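Home | Blog | Work With Me | Archive | Contact

Wanted: one snack-loving weekend helper (and a whole bunch of tasters!)

So the tasting club has officially outgrown my kitchen. When I started Dokum it was me, a card table and a few bowls of chips with the labels hidden, and now there are 427 of you on the mailing list and I can't keep up with it alone. I'm looking for two kinds of people, so please read to the end before you write to me -- last time half the emails were for the wrong thing.

First, the paid job. I need a helper for two afternoons a month, starting in January. You'd do the shopping with me, set out the bowls, write the numbers on the cups, pour water, collect the score sheets and type them up afterward. The typing is the dull part and I won't pretend it isn't. Pay is 44 dollars an afternoon plus lunch, and you take home whatever is left over, which can be a lot.

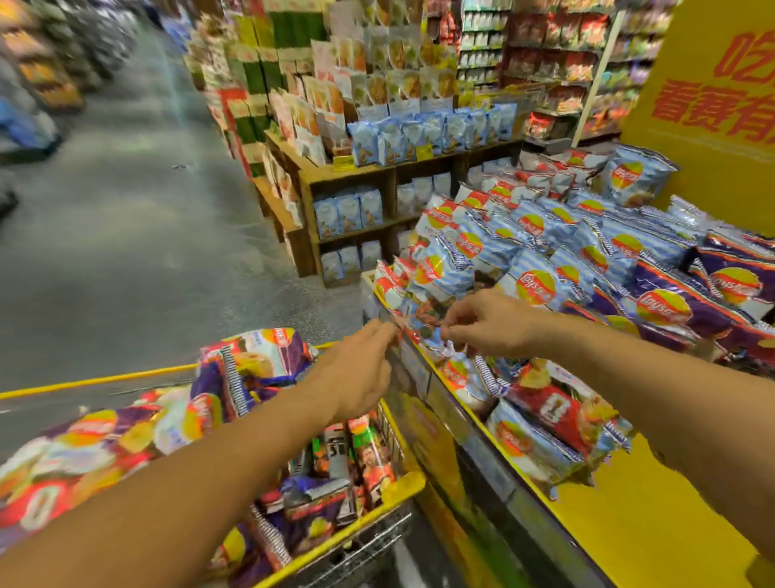 You don't need any food background. I'd much rather have somebody who shows up on time, writes neatly and doesn't mind a room full of people arguing over whether something is "too vinegary." A driver's license would be great but it's not a must, as the bus to Plurneda stops right by the hall (the old Liapis building, side door, mind the step).

Second, the tasters. This one is unpaid, but you get fed! I want 100 new people for the winter round. Each session runs a little under two hours. You try a bunch of snacks without knowing what they are, mark down what you think, and then we uncover the names and everyone gets very loud. Teenagers are welcome with a parent. If you have a food allergy, please tell me up front, and if it's a serious one I'd ask you to sit this round out -- the bowls are close together and I can't promise anything about crumbs.

Nobody is selling you anything, by the way. I buy everything off the shelf with the club money, and the scores go in our newsletter, Zundau, where you can read all the old rounds too.

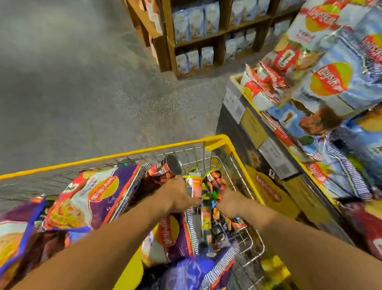

Chips and more chips in the yellow cart.

To apply for the helper job, send me a few lines about yourself and the snack you'd defend to the death. Tasters, just send your name, your town and any allergies. Put HELPER or TASTER in the subject line, please please please. I need to hear from everybody by 14th November.

Comments

crunchytime: Sent mine in as TASTER. Will there be pretzels this time? I asked last year too.

marshlane: Can my sister and I share the helper job, one afternoon each?

Author reply: Yes, if you both come along for the first one so I can show you the score sheets!

beanpot: Is the side door okay for a wheelchair with that step?

Author reply: Use the front door, there's a ramp. I'll have it unlocked for you.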